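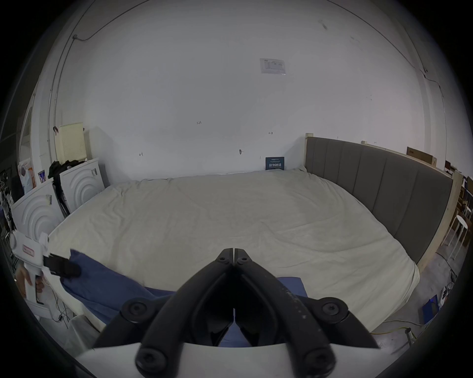 Section 4. First Folding Session with the Fostent Hand Grippers

By Setsuko Takagi

If you've made it through Section 3, both of your grippers are bolted together and the jaws open and close without grinding. Great! Now comes the part I love most, which is picking up actual cloth.

The build is the same whether you printed the parts at home or used the machines at the Prultus shared workshop. You need the pair of grippers, a bed or a big padded table, a plain light sheet, and one T-shirt in a darker color. Blue on off-white works beautifully.

4.1 Check the jaws

1. Hold one gripper upright by the handle and squeeze slowly. The tips should meet evenly.
2. Look at the six black screws on the finger linkages. Snug them with the star driver until the play is gone, then back off a hair.
3. Squeeze 30 times. If a screw creeps, add a drop of thread locker and leave it overnight.
4. Repeat with the other hand.

CAUTION: Keep your fingertips out of the linkage while you squeeze. The elbow joints pinch harder than the tips do!

4.2 Pick up a hem

1. Spread the sheet. A few wrinkles are fine.
2. Drop the shirt in the middle and leave it however it lands.
3. Sit at the edge of the bed with a gripper in each hand.
4. Close the left jaws on a corner of the hem and draw it outward a little. 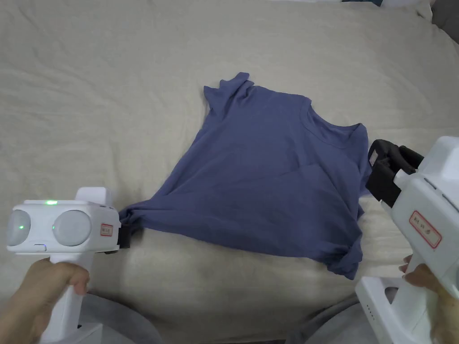
5. Bring the right gripper in beside the collar, but hold off on closing it until the left side feels secure.
6. Close the right jaws, lift both hands together, and lay the shirt down flatter than you found it.

Your first few tries will be slow. Mine were terrible, and I had a wonderful time anyway (22 tries before I got a fold I'd show anyone).

NOTE: Thick seams need a wider opening. Come in from the side and take the single layer next to the seam.
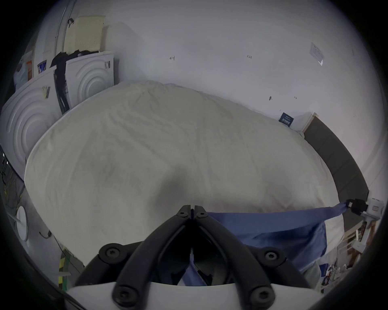 Reading time for this section: 9 min

4.3 Lift from a pile

1. Bunch the cloth up so there's a ridge to aim for.
2. Point the jaws at the ridge and move in until fabric sits between the tips.
3. Squeeze, pause, then raise your wrist.
4. If the cloth slides out, clean the tips with a dry rag and try a deeper bite.

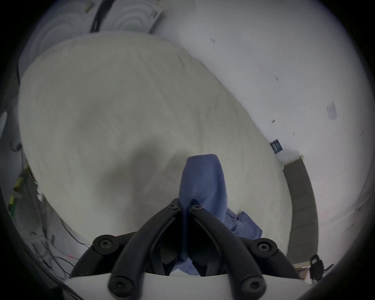
Fig. 4-4. Blue cloth held between the fingertips.

5. Let go over the sheet and start again from a different side.

Once you can do this with either hand, go on to Section 5 and set up your session log. Mine passed 3,000 lifts in March and the original screws are still in there!

Print this section | E-mail this section

Related sections
Section 3: Assembling the Finger Linkages
Section 5: Keeping a Session Log
Choosing Springs: Sorensen or Fastlow?
Spare Parts List

Comments (3)

gluegun_pat: Step 3 in 4.1 saved me. One of the bottom screws was creeping and I'd been blaming the spring.

Marlowe B.: Does this work with towels? My tips keep skating over the loops.

Setsuko Takagi: Yes, but grab the flat band near the end of the towel first. Deeper bite, slower squeeze. Have fun with it!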